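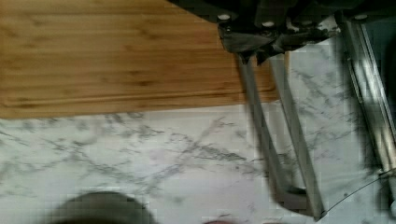
대나무 도마 오일 관리 질문드립니다. 도마를 새로 들인 지 2주 됐고 Fekete 미네랄 오일을 한 번 발랐습니다. 아래쪽 테두리를 따라 얕은 홈이 파여 있는데, 이 홈 안쪽에도 표면과 똑같이 오일을 발라야 하는지 궁금합니다. 상판이 흰 바탕에 회색 무늬 대리석이라 기름이 밸까 봐 걱정도 됩니다. 다들 도마를 상판에 그냥 눕혀 두시나요?
작성자: 결따라썰기
2023년 5월 11일

댓글 9

무쇠팬두개
홈에도 바르세요. 과일즙이나 고기 핏물이 고이는 데라 거기부터 상합니다. 면봉 말고 천을 손가락에 감아서 한 번 밀어주면 됩니다.

부엌창가
바르는 건 맞는데 양은 적게요. 홈에 오일이 고이면 며칠 지나도 끈적거립니다. 저는 바르고 하룻밤 세워 둔 다음 마른 천으로 닦아냅니다.

물때박사
대나무는 오일 필요 없다고 봅니다. Rulov 도마 4년째 쓰는데 한 번도 안 발랐고 갈라진 데 없습니다. 쓰고 바로 씻어서 세워 말리는 게 전부예요.

무쇠팬두개
@물때박사 집이 습한 편이면 그럴 수 있는데 겨울에 난방 세게 틀면 얘기가 다릅니다. 저는 안 바르고 쓰다가 접착된 결 사이가 벌어져서 버렸어요.

물때박사
@무쇠팬두개 그건 물에 담가 둬서 그런 거 아닌가요? 오일 바른다고 접착면이 안 벌어지는 건 아닙니다.

무쇠팬두개
담가 둔 적 없습니다. 식기세척기에도 안 넣었고요. 제품 차이일 수는 있겠네요.

돌상판12년
상판 얘기만 하겠습니다. 대리석은 기름 자국 남습니다. 오일 바른 직후에는 절대 눕혀 두지 마시고 신문지 깔고 싱크대 옆에 세우세요. 저는 한번 그냥 뒀다가 도마 모양대로 진하게 배어서 베이킹소다 반죽을 올려 두고 거의 58시간 만에 걷었습니다. 그래도 모서리 쪽은 흐리게 남았어요. 물도 문제입니다. 씻은 도마를 바로 눕히면 밑면이 안 말라서 곰팡이가 핍니다. Denance에서 나온 접이식 받침 쓰는데 폭이 좁아서 큰 도마는 좀 흔들립니다.

결따라썰기
답변 감사합니다. 홈은 천으로 얇게 바르고 오일 바른 날은 세워 두겠습니다. 대리석에 발수 코팅은 입주할 때 했다고 들었는데 그래도 배나요?

돌상판12년
코팅도 시간이 지나면 약해집니다. 물 한 방울 떨어뜨려 보고 10분 뒤에 닦았을 때 색이 진해져 있으면 다시 하셔야 돼요. 저는 해마다 7월에 합니다. 장마 지나고 창문 열어 둘 수 있을 때요.

조회 1236 | 목록 | 이전글: Mandercombe 식칼 숫돌 몇 방부터 시작하나요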